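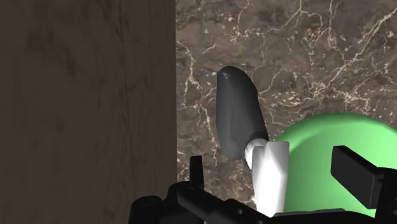

Wood panel and brown veined marble.

KERNDALE COMMUNITY GARDEN
Minutes of plot holders meeting, Mar 19, 2006

Chair: Maj-Britt Holmgren. Minutes: Bijan Ghaffari (handwriting bad, sing out if I've got you wrong).
Apologies: the Rawashdeh family, plot 9.

Previous minutes
Read, accepted. One correction, it was the lower tap that was leaking, not the top one. Top one is fine.

Water
Restrictions still on. Hand watering only, no sprinklers, before 10 in the morning or after four. Somebody has been leaving the soaker hose going on the bottom beds overnight. Please don't. Bill was $59 for the quarter, paid. Lower tap has a new washer, still drips if you don't do it up hard. Bijan to have another go with the proper spanner.

Tank: long discussion. Quote from Flomitz for a poly tank off the shed roof, installed, first flush diverter included. Maj-Britt thinks the quote is fair. Others thought the shed gutters won't cope, they are rusted through at the back corner and would need replacing first. Price for gutters not in the quote. Agreed to get gutters priced and look at both together next meeting. Question whether council has to approve the tank. Maj-Britt to ring.

Compost
Bays 1 and 2 full. Bay 3 is for using, not for adding to, sign has fallen off agian. Meat scraps found in bay 2, plus what looked like most of a roast chook. This is why we have rats. Also no citrus in the worm farm, no onions, no tea bags with staples.

Turning roster not working. Three names on it for the whole of summer. Discussed making it part of the plot agreement, not everyone keen, older members can't manage the fork. Could swap for seed sorting or weeding the paths. Left it there for now, people to think about it.

Mulch
Load of pea straw coming from the Prordale produce store, 50 bales. Up to four per plot, pay Bijan when you collect. Rest goes on the common beds. Needs hands to unload, bring gloves. Last year's got rained on because the tarp was too small, Maj-Britt has a bigger one.
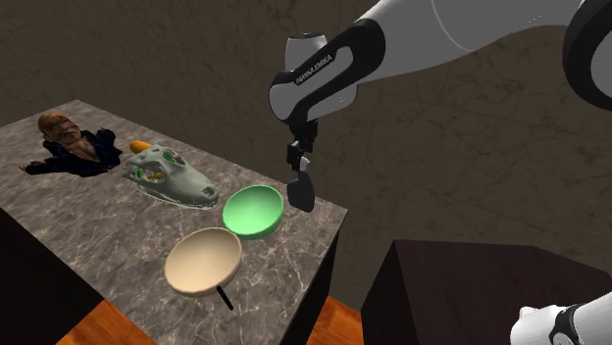
Vacant plots
Two free, the one beside the lemon tree and the half plot along the fence. Waiting list is long but half the people on it don't ring back. Agreed one phone call and one letter, then next name. The half plot is full of couch grass and will need digging over, so first year at half fee. Moved, seconded, carried.

Plot 14 not touched since before Christmas, tomatoes self sown all over the path. Maj-Britt to have a quiet word before we send a letter.

Fruit fly
Bad this season. Pick up all fallen fruit, bag it, leave the bag in the sun for a week before it goes in the bin. Not in the compost. Traps in the shed, take one, write your plot number on the sheet. Net your capsicums. Somebody asked about spraying, answer is still no.

Winter planting
Broad beans, garlic, peas. Garlic being ordered in bulk, names on the list by the shed door. Purple one did much better than the white last year. Brassica seedlings to share from plot 6, bring your own pots. Watch for cabbage moth, its still warm enough.

Fees
Due end of June. $70 full plot, no change. Key deposit seperate. If you have lost your key say so, don't borrow one and copy it.

Other business
Wheelbarrow with the flat tyre, needs a tube, Bijan getting one. Good secateurs missing from the shed, orange handles, please have a look at home.
Working bee after the straw comes, date to go on the gate. BBQ after, bring something for the plate.
Gate to be shut when you leave, even if you are only going to the car. Rabbits got in again.
Shade over the bench, held over.

Next meeting before fees are due, date to be confirmed. Items to Maj-Britt a week ahead.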